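3.2 Looking after the hand-held gripper

I'll be frank about how this section came to be. We had planned one paragraph on upkeep, and then I spent most of February with a screwdriver in my hand, so now it gets its own section. Our kitchen cell, Takorik, has one tool that does nearly all the work, and it's the fingers that need the care.

Each finger is a flat black plate with a soft pad on the inner side and a block of orange foam behind it. The plates are held with a lot of small screws, and they do work loose! I go over them every 70 demonstrations, left plate first, with the driver set low (the first time I leaned on it too hard and stripped 3 of them). Rostyslav Kobzar prefers to check them every 30, and on days with heavy pans I've come round to his way.

The pads are the other wear part. We clean them with a damp cloth after anything greasy and let them dry before the next run. If a pad has started to lean more than its partner, I swap both – a new pad next to an old one gave us crooked grasps for days before I figured it out.

Then there are the square markers on the plates. We read finger opening from them, so a smear of sauce on one can spoil a whole run. I wipe them at every change of task and look at the live view with the fingers spread, as in Figure 4, before I let anyone record.

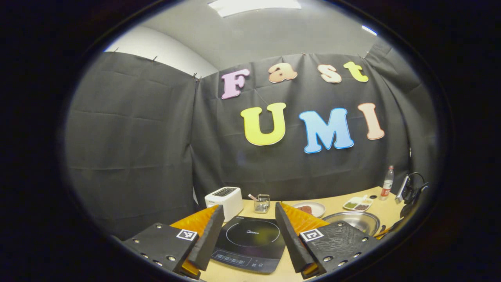

Stepan Semeniuk

Figure 4. View from the tool over the cooking table, fingers apart, one marker on each plate. The cooktop sits between the pads, with the toaster behind it on the left and the plate of raw meat to the right.

The table gets reset from a printed list, back row first. Over the full set of 3,676 demonstrations we kept a paper log of every screw, pad and marker we touched, and I typed it up on 2019-12-07. The counts by part are in Section 3.3.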